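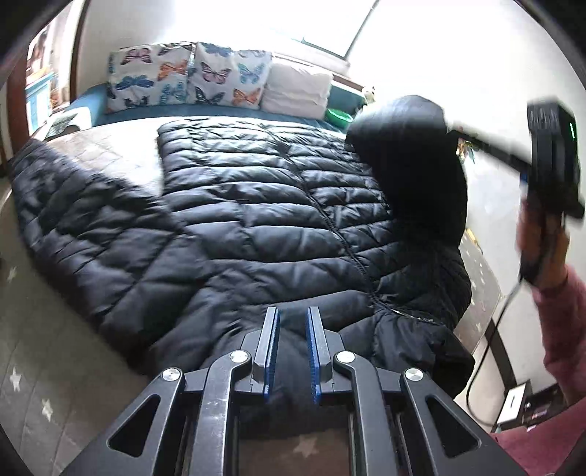
Black puffer jacket with hood, laid flat.

How to Wash a Puffer at Home (and Ignore Most of the Advice)

The dry cleaner in Grirkcombe wants 147 for a winter coat and a "loft treatment." I asked what the treatment was and got a shrug. A front-loading washer will do the job for the price of a little soap.

Start with the care label. If it says no water, believe it. Otherwise empty the pockets, close every zipper and wipe the collar and cuffs with a damp cloth and a drop of dish soap. 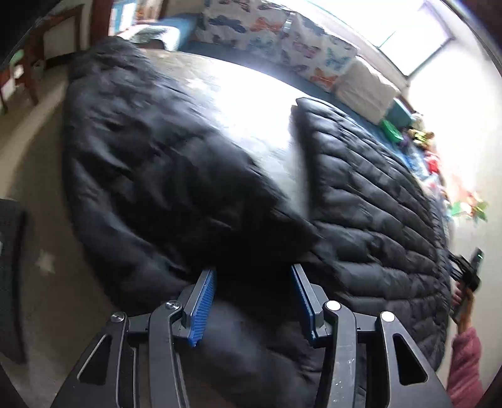
Todor Angelovski

Run a cool, gentle cycle with half your usual detergent. Skip fabric softener. I've read that special down wash is a must, and I used a bottle of Tritholm for two winters without seeing any difference. Maybe you will. Add a second rinse, and don't wring the coat when it comes out. It will look flat and ruined at this stage. 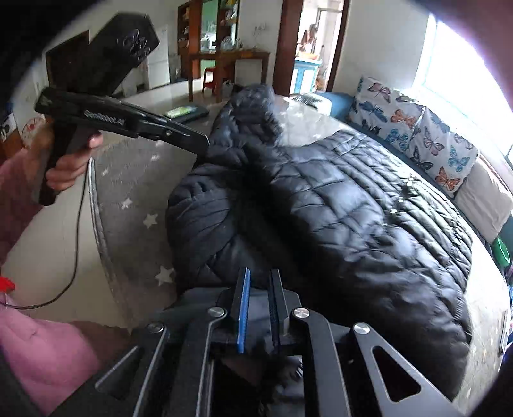 Drying is where people give up too early. Use low heat and expect more than 2 hours, whatever the dryer's sensor claims. Stop every half hour and break up the clumps with your fingers. On a coat like the black one here, with wide padded cells next to long narrow channels, check each kind of section separately. I don't trust the tennis ball trick much, but it does no harm.

Leave the coat lying flat overnight before you hang it. If it smells musty in the morning, put it back in the dryer.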